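How a Robot Arm Learns to Fold Cloth
By Gwawr Bowen, Pistska Shared Workshop

The arm on our bench has a gripper bracket that was 3D-printed and bolted to its wrist.
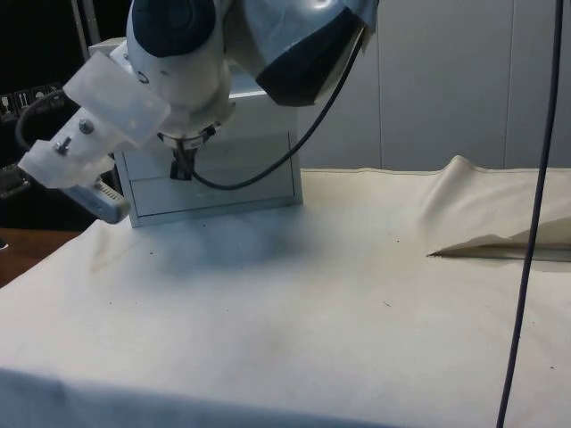
Why is cloth harder for a robot to pick up than a block?
A block keeps its shape, so the robot can use the same grip every time. Cloth bends, slides and bunches up, and its edges move whenever it is touched.

A robot arm has joints, like your shoulder, elbow and wrist. A motor turns each joint. A computer tells every motor how far to turn and how fast.

The gripper is the hand. Its fingers have to close on one layer of fabric. If they press too low, they push against the table. If they stop too high, they close on air.

Kwame Osei wrote our first folding program. It ran 100 tries and made 55 good folds. Most of the misses came from the same mistake — the fingers slid over the edge. Kwame slowed the last part of the move and ran 12 more tries. Of those, 11 were good.

Word to know
Joint: a place where two parts of the arm meet and can turn.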